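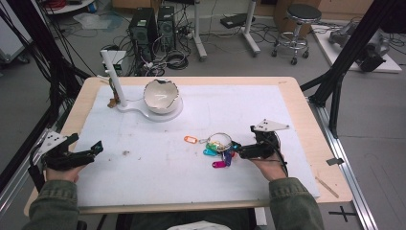
How many colored tags does a bunch of spare keys need? One per door you'd hate to be locked out of, and a plain ring for the rest.

Sorting the keys for the Clutberg building tonight. Five plastic tags on or by the one silver ring: orange, green, light blue, magenta, dark blue.

My code: green is the front door, orange the mailroom, light blue the bike cage. Magenta is the laundry. Dark blue is storage - the one people borrow and keep.

Don't write the address on a tag. A color and a list at home is enough.

Bohumila asked where to buy them. I got a bag of 500 in April and split it with Roy Whitlock. We'll be using them for years.

A white board on the table helps. Small keys get lost against wood.

Cutting a copy of the storage key tomorrow. The last one took 2 tries before it turned.

If you have the old laundry key, leave it in my mailbox - the lock was changed and I want the tag back.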